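Hand-Guided Recording at Jarnholm: Frequently Asked Questions

For new operators and anyone booking a recording slot. Last edited in June by Gunvor Wallin.

What is a hand-guided recording?

You hold the gripper yourself and do the task. The gripper saves what its camera sees and how its fingers move, and the robot arm later learns from many recordings of the same task. No robot arm has to be in the room while you work.

How is that different from remote control?

With remote control you sit at the Lolska station and drive the arm with two handles. The recording comes from the arm itself, so nothing has to be converted afterwards. It is slower, and most people need a full afternoon before their movements look normal. We use it for tasks where the exact reach of the arm matters, such as anything inside a cabinet.

Which one should I book?

Book hand-guided unless your task sheet says Lolska. The task sheets for the Ullolen set are all hand-guided.

Do I need to clear the room first?

No. Keep the object and your path to it clear, and leave the rest of the office as it is. People can stay at their desks and talk. A robot that has only seen a tidy room does badly in a normal one.
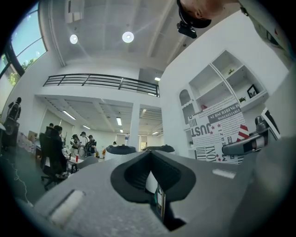 Kjell Sjöberg wrote in to say that he would still turn off any screen playing video, as moving pictures close to the work gave him more rejected takes than people ever did. We have added that to the setup list.

How should I hold an object?

Close the fingers slowly until they touch on both sides, then a little more. Light things such as rolled paper need very little pressure. If the object bends or folds, stop, replace it and start a new take. Don't fix it with your free hand while recording - the robot has no free hand to copy that with.

Try to keep the object upright if the sheet asks for it, and keep the printed markers in the area uncovered. They are used to work out where the gripper was, and a take with long gaps in marker tracking is thrown out.
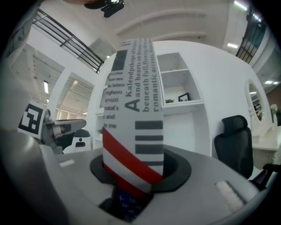

Paper-wrapped cylinder held upright between the gripper fingers.

How fast should I move?

Slower than you would by hand, but without stopping. Pauses are copied too. If you need to think, do it before you press record.

How many takes are needed?

The Ullolen set asks for 80 takes per task. The shared library now has 615 accepted takes, and 291 of those are two-handed. You don't have to finish a task in one sitting, and two operators can split one.

What gets a take rejected?

Lost tracking, a dropped object, or a start position that doesn't match the sheet. Of the last batch, 49 were sent back, mostly for the start position. Minttu Kiiskinen reviews the batches and leaves a note on each one she returns. A dropped object can be kept if you pick it up again with the gripper and finish - mark it as "recovery" in the log.

Can I use two grippers?

Yes, after you have done one full task with a single gripper. Pick up both before you press record and keep them where the head camera can see them. One hand can wait while the other reaches, for example toward a box lying flat on a desk. Hold the waiting gripper still and open.

Wear something with sleeves that don't hang over your hands, and check your footing before you start. You will be looking at the grippers and not at the floor. 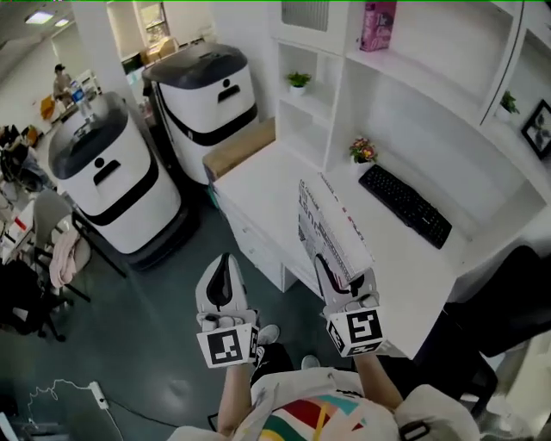 Can left-handed operators take part?

Use whichever hand you prefer for single-gripper tasks and note it in the log. For two-handed tasks, follow the hands given on the task sheet.

What do I do when the session is over?

Put the grippers back on the Forsberg charger, check that both lights come on, and start the upload. It usually finishes overnight. Please don't start one on Sunday, when the storage server is backed up.

Who do I ask if something breaks?

Cayetano Nieto for the grippers and Ritu Gautam for the Lolska station. Leave the faulty part on the repair shelf with a note saying which take you were on.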